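Plidholm clothing bank asks for knitwear to be folded before drop-off

Plidholm, 2021-09-30

The winter clothing bank in Plidholm is taking donations again, and this year it has a request for people clearing out their closets. Sweaters and cardigans should come in folded flat, not on hangers and not stuffed into trash bags.

The bank, which is run from the old Cledum furniture store on Lu Street, handed out 4,000 pieces of clothing last winter. Of those, 828 were sweaters, cardigans or knitted vests. A large share of the knitwear had to be laid out and reshaped before it could go on the shelves, and some of it was too stretched at the shoulders to be given away at all.

A one-page guide to folding is now available at the front desk and at the Pernano library branch. It was put together in July after a sorting day at which 39 bags of knitwear were opened and almost half of the contents had to be set aside for a second look.

The guide starts with finding enough space. A bed works better than a kitchen table for most people, as a long-sleeved cardigan takes up more room than expected once the arms are out. The cover should be smooth and clean. The cardigan goes down face-up with the sleeves out to the sides and the front lying straight. 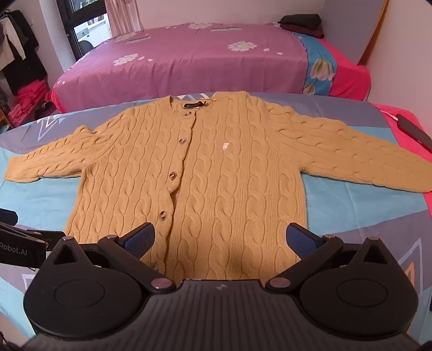
Buttons should be done up before the first fold. An open front slides around and leaves one side longer than the other, and the edge can curl if it stays that way in a stack for a few weeks. The bank says missing buttons are not a reason to hold a cardigan back, and it keeps a jar of spares at the sorting tables. Spare buttons that came with a garment can be put in a small envelope and pinned to the label.

Next comes a quick check. The guide lists the places where wear usually shows first: the cuffs, the elbows, the underarms and the lower hem. Small holes are fine if they are marked with a safety pin so that the menders can find them. Lint can be picked off by hand or with a piece of tape. Razors and pumice stones are not recommended on cable patterns, as the raised parts of the knit catch easily.

Thick knits like a mustard-yellow cable cardigan with ribbed cuffs are among the items asked for most often, according to the bank, and they are also the ones that lose their shape fastest on a hanger. The weight of the yarn pulls down on the shoulders and the whole garment gets longer. Laid flat, the same cardigan can be stored for a season without trouble.

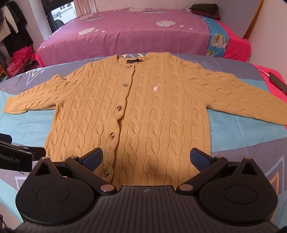 For the fold itself, the guide gives two methods. In the first, one side of the body is brought in to the middle, and the sleeve is turned back so that it runs down toward the hem. The other side is done the same way. The bottom is then folded up to the collar, once for a heavy knit and twice for a thin one. This is the method the bank prefers, as the collar ends up on top and the size label is easy to check without opening the stack.

The second method is for children's sizes and thin cotton knits. The sleeves are crossed over the front and the garment is folded in thirds from the bottom. It makes a smaller bundle but leaves more creases, and it is not advised for cables.

Heavy sweaters should go at the bottom of a pile and light ones on top. The bank asks for no more than 20 pieces to a box, with the box left open or the flaps tucked in. Taped boxes slow down the sorting. Plastic bags are still accepted on rainy days, but only if they are not tied shut.

People who have trouble folding a bulky knit are told to pick it up again and start over instead of pressing it into place. Lifting it from the middle of the front with a hand under the collar keeps the weight even. Picking it up by one sleeve or by the cuff is what causes most of the stretching.
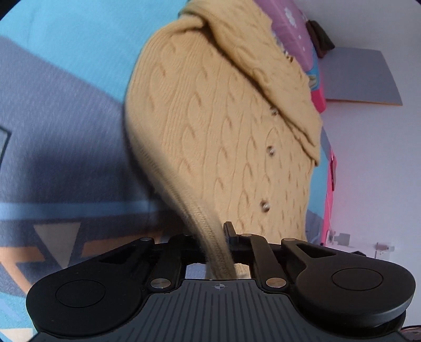
Washing before drop-off is also requested, as it was last year. The bank has one washing machine and cannot take on wool. Knitwear should be fully dry when it is packed – a damp sweater in the middle of a box can spoil the ones next to it. Mothballs and scented sheets should be left out, as some of the families who visit have asked for clothing without a strong smell.

The most needed items at the moment are adult cardigans in large sizes, children's sweaters and plain dark pullovers that can be worn to work. Scarves and hats are welcome too and do not have to be folded in any particular way. Summer clothes are not being taken until spring.

Drop-off is at the side door on Lu Street in the mornings, and in the evenings at the Pernano branch during library hours. Parking in front of the Cledum building is limited to short stops. Donors with more than three boxes are asked to call ahead so that a cart can be brought out.

The clothing bank opens to visitors in two weeks. No appointment is needed.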